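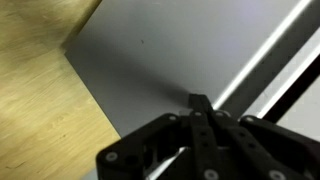
A pale grey panel beside light wood.

PLOVHOLM FLAT-PACK REPAIR BENCH OPENS ITS DOORS IN JANUARY

For immediate use

Hello from Plovholm! I'm Chibuzor Oyelaran, I run the Fashola workshop, and I've been told a press release ought to be written as if somebody else had done it. I had a go at that and it sounded like a letter from the bank, so you're getting me instead.

The news is this. From January, Fashola will be opening a public repair bench for panels, shelves, drawer fronts and all those other flat bits of furniture that get thrown out over one chipped corner. You bring the piece in, we find you a space on the bench, and you mend it with one of us standing next to you (or we mend it and you drink our tea, I really don't mind which).

I've been fixing furniture in Ukberg and then here in Plovholm for 12 years, and flat panels are what I get asked about most. People will happily glue a chair leg. Give them a plain grey cupboard door with a mark in the middle and they go to pieces! A smooth surface shows everything, and most of us were never taught what to do with one.

So that's where we're starting. The first sessions are all about plain surfaces: how to clean them properly, how to look along them under a low lamp to find the dents, how to fill a nick and how to leave well alone when a speck is only a speck. I've seen more doors spoiled by scrubbing than by anything children ever did to them. Start with a soft cloth and warm water. If a mark shifts, lovely, you're finished and you can go home.

After that we'll move on to edges, and then to real wood, where you've got the grain to think about and you can be a bit braver with the sandpaper. Ekene Okonkwo is taking the wood sessions. She joined Fashola last spring and she's much more patient than I am.

"People bring in a shelf and say sorry for it before they've even put it down," Ekene told me when I asked her for something to put in here. "I'd like them to stop saying sorry. It's a shelf. Put it on the bench and let's have a look."

A few practical things, as I know that's what most of you have skipped down to.

Each session lasts 2 hours and we run them in the morning and again in the early evening, so people can come after work. You don't have to book for the morning ones. The evening ones fill up, so please do ring or call in first. We can take pieces up to 200 centimetres long -- anything bigger won't go round the corner by the stairs, and I have the scuffed plaster to prove it. Please take off handles and hinges before you come if you can, and put the screws in an envelope with your name on. Loose screws in a coat pocket are never seen again.

We supply the cloths, clamps, filler and glue. We're also stocking Brinine, the wax stick we use ourselves for small chips, and it'll be on sale by the door in pale grey, white, oak and a honey shade that goes well with lighter woods. If you aren't sure which one you need, bring the panel and we'll hold the sticks up against it by the window. Don't try to match it from a photo on your phone, it'll only annoy you.

We tried the whole idea out quietly last year with regular customers and ended up with 700 pieces through the workshop, most of them doors and shelves. Quite a lot needed nothing more than a good clean and a new screw. One wardrobe side came back three times, but I've promised its owner I won't go on about that.

If you write for a local paper or a newsletter, do come along and see a session for yourself. Bring something that needs mending! Ekene and I are both glad to talk, though mornings are better for me and evenings are better for her.

For interviews or visits, please ask for Chibuzor Oyelaran at the Fashola workshop, Plovholm. If I don't pick up I've probably got glue on my hands, so leave a message and I'll ring you back by teatime.

Ends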